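How to put up a small portable stage in a village hall (and get it level)

Posted by Chiamaka Ajayi, Nov 13, 2022

I've been putting up the same portable stage at our hall in Drorkeck since I joined the drama group, and the first time it took me most of an evening and a fair bit of skin off my knuckles. It now takes two of us 65 minutes, including the tea. A couple of other groups have asked me how we do it, so I'm writing it all down.

Ours is a Flinwood folding-leg set, second-hand, six decks, each one 2000 mm long and half as wide. The legs push into sockets at the corners and lock with a thumb bolt. If yours has scissor legs or a wheeled base then the bit about legs won't help you much, but the levelling and the skirting should still be useful.

What you'll want to hand

The decks and legs, obviously. A long spirit level (the little one off your keyring is no good for this). A 13 mm spanner for the linking bolts. Chalk or masking tape, scraps of thin carpet or rubber matting, a decent torch and gloves. Proper gloves, please, with grip on the palms. The deck edges are metal and they bite!

Mark the floor first

Work out where the back corners go and put a bit of tape down for each. We measure from the back wall and leave enough room for someone in a big frock to get past behind the curtain. I skipped this in June because I was sure I could do it by eye, and we ended up with the whole thing drifting off to the left like a badly parked caravan. We had to take it all apart again with the choir standing about watching.

Check where your sockets are before you commit, too. Ours are low down on the side wall and one of them disappears completely if you set the stage too far back.

Legs on, then flip

Lay the first deck face down on something soft. We use two old exercise mats. Push all four legs in as far as they'll go and do the bolts up finger tight, no more than that for now. Then one person at each end, bend your knees, roll it up on to its long side and lower it down on to its feet. Don't drag it. The rubber feet come off if you drag it and then you're crawling round looking for them under the stacking chairs. 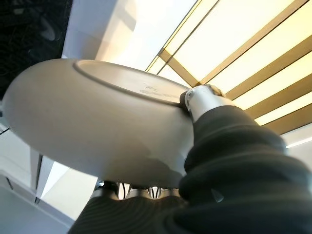 Start with the back corner deck and work outwards from there. If you begin in the middle, any little gap gets pushed out to both sides and you'll be fighting it all the way along. Butt the second deck up against the first, get the tops flush with your hand (run your palm across the join, you'll feel a step long before you see one) and put the linking bolts through from underneath. Leave those loose as well.

Levelling

This is the fiddly part, and village hall floors are never flat. Ours has a dip near the kitchen hatch that you'd swear was a pond once. Put the level along the long side of each deck and then across it. Most legs have a screw foot at the bottom, so wind that out a bit at a time until the bubble sits right. If you run out of thread, pack the foot with a square of matting. Don't use folded programmes. We did, for years, and they squash down by the interval.

Once all six are happy, go round and tighten every bolt. Leg bolts first, then the linking ones. I tie a scrap of red wool round each bolt as I finish it, and then my partner in crime goes round behind me with the torch and looks for any that haven't got wool. It sounds daft but we've found a loose one that way more than once.

Steps and skirting

Hook the steps on and check them by walking up and down in whatever shoes the cast will be wearing. Ours are made by Azimi and fit the Flinwood decks fine with the longer hooks. White tape along the front edge of every tread helps a lot when the lights go down.

For the skirt we use plain black cloth with hook tape sewn along the top. Start at a corner, let it just kiss the floor, and leave the overlap at the back where you can get under for storage.

Before anyone gets on it

Look up the load limit on the plate under each deck. Ours says 200 kg per deck, and I write that on a card and pin it up in the wings so the dancers can't say they didn't know. Then walk all over it yourself, slowly, and listen. A creak is usually a linking bolt. A knock is usually a foot that isn't touching the floor - wind it down half a turn and try again.

Taking it down is the same in reverse, only everyone's tired and wants the pub. Bag the bolts and tie the bag to a leg before you stack anything. I'll do a separate page on the Ledoven trolley we use for storing the decks, once I've fixed the wheel.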